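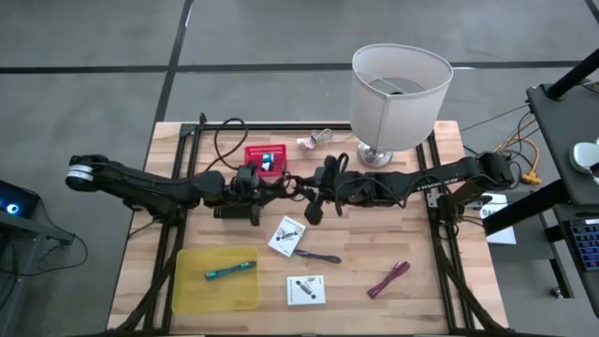 Two arms on one table, with a tray, cards and cables.

How to plan the budget for a two-arm table

When Gergely Lengyel asked me to plan our second table, I began with the arms, and this was my mistake. Begin with the task. Write down which objects must be handled, then choose the grippers, and only after that ask for a quote.
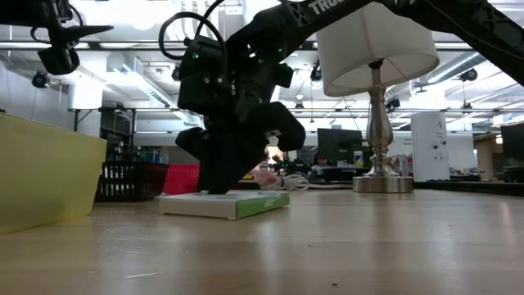
Next, make a list with 3 columns: buy now, buy later, already have. Put the frame, arms and grippers in the first. Cables, power boards and baskets look cheap, but please give them their own line. Ours came to 80 dollars before we had labelled anything.

Ask each supplier for the price of a spare gripper finger and the delivery time. Stendine answered me the same afternoon, Nornau needed 2 weeks.

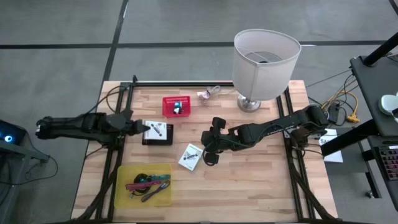 Should I buy both arms at once?
If the task needs two hands, buy them together, so the mounts and the software licence are on the same order. Otherwise leave space on the frame and add the second arm in the next budget year.

Keep also a small amount for test objects. Boxes wear out with handling, so order several of the same colour and size.
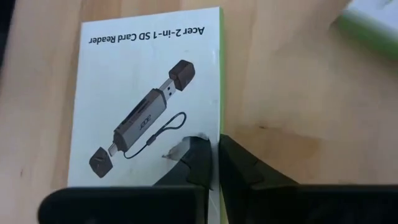 Card reader box at the gripper, with torn packaging near the finger tip.

Send the finished list to whoever signs the order before September, when our prices are renewed.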